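Month three of renting out the back half of the Clurkley unit as a shared kitchen. A few notes for anyone thinking of doing the same.

The insurance was 3,195 for the year. I got three quotes and the dearest was the only one that covered people selling on market stalls.

Electricity is the cost I got wrong. I'd put it into the hourly rate using last February's bill, when I was the only one cooking.

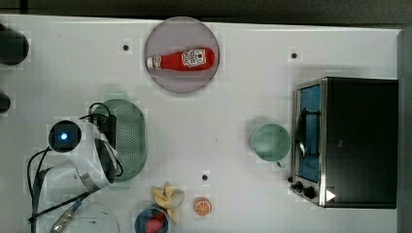

Lutfa Mridha
Owner, Sarkar Kitchens

Rate is now 27 an hour, up from 22. One regular left over it. The others asked for longer slots instead, so mornings now start at 6am.

Bookings: 137 hours last month, nearly all before noon. Evenings are dead. If you bake bread or do meal prep after work, message me and I'll do a lower price.

Next job is the drains. The landlord says they're mine, the lease says they're his. Will post when I hear back.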